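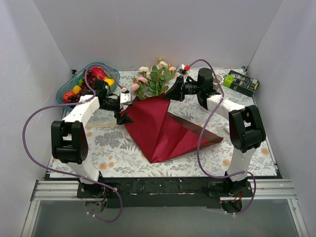

A leafy pattern in gray and orange-beige, on a white background.

Home Essays Letters Archive About

In Defense of the Busy Tablecloth

Last updated in January

My mother-in-law had a drawer in her dining room that stuck in damp weather, and in that drawer were the tablecloths. Cabbage roses, ivy, a brown one with pheasants that I was never fond of, and a pale one with ferns that came out whenever somebody had been to the dentist or failed a test. When she moved to the smaller place in Cavirness we divided them up among the family, and I came home with five, and I have been thinking about pattern ever since.

I think we have gone much too plain. I say this with affection for my plain friends, who have lovely homes and who feed me well. But I walk through one kitchen after another in the colors of oatmeal and wet sand, and I miss being able to look at something. A child who is told to stay at the table until the peas are gone needs a vine to follow. I followed one for most of second grade, up past the salt shaker and under my father's elbow, and I could draw it for you today.

My neighbor Surachet Chaiyaporn disagrees with me, and we have had this out over the fence more than once. He holds that a patterned cloth fights with the food. Put a good curry on a white cloth, he says, and you see the curry. I grant him the curry. Most of what I serve, though, is a gray sort of soup or a sandwich cut in half, and it is glad of the company.

There is also the matter of stains, where I believe I have him beaten. A plain cloth keeps a record of every supper. A leafy one forgives you. There is a spot of gravy on my fern cloth that has passed for part of a frond through two Thanksgivings and a christening, and I have no plans to treat it.

The stores haven't helped. I went through the Gakard catalog over the holidays with a pencil, meaning to circle anything with a flower on it, and I circled 2 things, one of which was a shower curtain. Guangming Bai, who ran the fabric counter downtown before it closed, used to keep over 2,000 bolts in that narrow room, and she would unroll one with a thump and let you stand there with your hand on it as long as you liked. She told me once that people always touched the florals first and then bought the beige – they were afraid of getting tired of it. I have thought about that a good deal. I have been tired of a great many things in my life, and I can't remember a flower being one of them.

So get the old ones out, if you have them. Iron them or don't. Put one down on an ordinary night with the mail still at one end of the table, and let whoever is sitting there find a stem and see where it goes. Mine is the ivy this week, and it needs a wash.

Recent essays
The Case for a Second Teapot
Letters I Should Have Answered
What My Father Kept in the Garage
Soup, Again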